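January 23, 2022

Second pass at the cloth segmentation numbers from Friday. The Zelia branch claims a clean improvement over the old mask model, and I don't believe it yet. It was scored on 300 frames out of the 2,134 in the set, and I can't find the script that picked those 300. If they came off the top of the directory listing they're nearly all towels lying flat, which any thresholding hack would get right.

Reran both models on everything. Zelia still wins on average but most of the gap is gone. Where it loses, it loses badly: any time the cloth is gathered at the fingertips and the rest hangs in a big fold, the mask stops at the fold line and the grasp point estimator takes the fold for the hem. Then Charbonneau (the planner, new config) happily plans a regrasp onto a piece of fabric that isn't an edge.

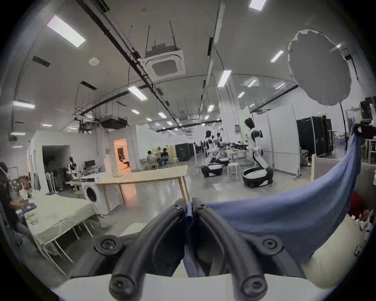 Blue cloth, pinched at the center, corner lifted at right. Real hem hangs over the white base.

Color is not the problem here. Blue against gray floor and white ceiling should be easy. I tried the usual contrast tweak anyway and got nothing from it. My guess is the training crops. Sillomier crops to a box centered on the fingertips before it writes the labels, so the model hardly ever sees a full drape with both the fold and the hem in it. Guess only, have not tested it.

Also found that the confidence score is useless for catching this. Of the 11 worst masks, 2 came in under the cutoff. The rest sailed through. So the "reject and retry" branch in the planner is mostly decoration at the moment, and I would not count on it in the Sulitz demo.

To do:
- retrain with uncropped frames, same seed, change nothing else
- log the frame list with every eval run, please
- hem vs fold as separate labels? costs relabeling time, not sold on it
- take the Friday number off the wiki until the rerun is in

Old mask model stays the default for now. Left the rerun output in the shared folder under zelia_full, the plots have the axes swapped.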